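Skavora Project — Gallery: Household Manipulation on Soft Surfaces

The Skavora project studies how manipulation skills can be learned from demonstrations that people record in ordinary homes with hand-held grippers. The method requires no robot at the recording site. An operator performs a task with the gripper, and the recorded motion and video are later used to train a policy for an arm fitted with matching fingers.

This page accompanies the results summary released on 27th November. It concerns the soft-surface portion of the collection, in which objects are placed on bedding instead of a table. Bedding was included at the request of our partners at Lunde, whose earlier tabletop policies performed poorly once the supporting surface could give way under an object.

Packaged snacks, an electric kettle and a shallow green box on patterned bedding. The gripper in the foreground is open.
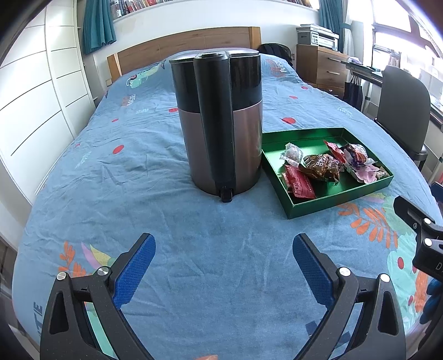
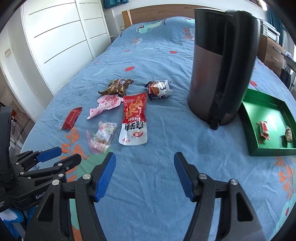
The soft-surface portion contains 3,951 demonstrations recorded in 8 homes. Operators were asked to leave the bedding as they found it and to vary the placement of objects between demonstrations. No markers or calibration boards were placed on the bed. Camera motion was recovered from the video itself using the Avomach tracking software, and demonstrations in which tracking was lost were removed before training.

Patterned fabrics had been expected to cause difficulty, as printed shapes can resemble small objects when viewed from close range. The policy trained on the full collection reached for printed shapes less often than the policy trained on tabletop data alone. Thin wrappers lying flat remain the most frequent cause of failed grasps. In such cases the fingers tend to press into the fabric and close on a fold of cloth together with the packet — a fault that is hard to detect from the wrist view.

Evaluation was carried out in October on the Tresent arm, using 5 bedding sets that do not appear in the training data. Each policy was tested from the same starting layouts, and a trial was counted as successful only when the object had been released inside the container and the container had not tipped over.

Full tables, the operator instructions and the list of excluded demonstrations are provided with the results summary. Requests for access to the recordings should be submitted through the project's data form and should state the intended research use.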